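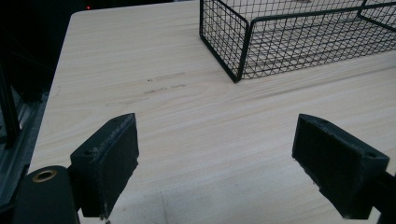 Does the Trirnis reset wipe your stash, or only the quests?

Posted by mossbucket in Ulon – General Help

I've been playing Ulon since July and have just reached the point where the game asks whether I'd like to "return to the tide" and start the next season early on the same character. The warning box says, in full, that "some progress will be carried forward". I've had more detail from weather forecasts.

What I'm worried about is the stash. I have 2,537 salt shards in there, saved up by doing the Jalstead ferry run over and over while my tea went cold, and I'd like to spend them on the lantern cloak when the new shop opens. I also have 3 of the old harbour keys, which may be useless, but I've carried them this far and we've grown close.

I've read the patch notes twice. They spend four paragraphs on a new hat for the ferryman and one line on the reset. The wiki page says the stash is safe, and then further down the same page says it isn't. My guild says "should be fine", but they also said that about the swamp.

I'm on the console version, if it makes any difference. I don't have the expansion.

Posted by kettle_of_eels

Stash is safe, bag isn't. Anything you're carrying when you talk to the tide keeper goes, and that includes whatever you have equipped. Anything in the stash chest at Jalstead stays where it is.

The catch is the shards. They stay, but only the first 1,000 stay as shards. Whatever you have over that gets turned into old coin at a rate I can only call insulting, and the season shop doesn't take old coin. So if you return to the tide with 2,537 you'll be left with 1,000 and a large heap of money that buys bread.

What most of us do is turn the extra into sealed pouches first. The woman by the net racks sells them, on the lower quay, past the crates. You put shards in and the pouch counts as an item, so the cap doesn't touch it. You can only hold 2 pouches at a time and each one takes 1,000, which happens to cover you with room to spare. Put both in the stash before you go up the hill. Do check they're in the stash. I checked mine afterwards, from my bag, which was empty.

Open them once the new shop is up and the shards come straight back. There's a small fee to break the seal, paid in old coin, so keep a bit of that handy.

Harbour keys go in the stash too. They open the cellar in the second area and there's a decent shield down there, along with a great many crabs.

Posted by Gullwing88

just start a new character, thats what I did. you get the intro again but you can skip it if you hold the button down. never had a problem with shards because i never have any

Posted by Dela Peña

kettle_of_eels has it right, with two additions.

The pouches only survive if you bought them in the current season. If you have one left over from before, empty it and buy a fresh one, or it gets treated as bag junk wherever you've put it. The old ones have a grey string and the new ones have a red string. On a television across the room these are the same colour, so walk up to the screen.

On console, save at the inn after you've filled the stash, then quit to the title and load back in before you speak to the tide keeper. The chest doesn't always write to the save when you close it. It has been on the known issues list for so long that I assume it pays rent.

No difference with or without the expansion, as far as the stash goes. You just won't see the Trirnis gate on the map until you've bought it, and the ferryman will keep mentioning it anyway.

Posted by mossbucket

Thank you both, and Gullwing88 for the moral support. Pouches bought, red string, in the chest, slept at the inn, reloaded, looked in the chest again. Went up the hill in my underthings so there was nothing to lose. All there on the other side, keys included.

The cloak costs more shards than I've got.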